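Home & Office News | 2 min read

CIVOV OPENS WORKTABLE SHOWROOM IN JORVILLE

JORVILLE, May 24, 2026 - Furniture maker Civov today opened its first showroom, on Gowda Street in downtown Jorville. Open to the public and to trade buyers. No appointment needed.

On the floor: the full Nornadero line of worktables and storage, made for small shops, classrooms and home studios. Four sizes, 60 finishes. Every table ships flat and goes together with one tool, wich is included.

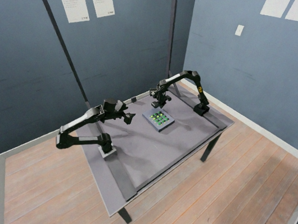
Rendering: grey worktable with a shallow box on top.

"People kept asking where they could come lean on one," said Sharada Menon, head of sales at Civov. "Fair question. Now they can - and bring the measurements, we'll work out the rest at the counter."

The first 50 orders placed in the showroom get free delivery inside city limits. Trade accounts can be set up on the spot. Design evenings start in June, sign up at at the front desk.

Civov employs 83 people and builds all of its tables at its Jorville plant. Leg sets and spare tops are sold seperately.

Press contact: Sharada Menon, Civov, Jorville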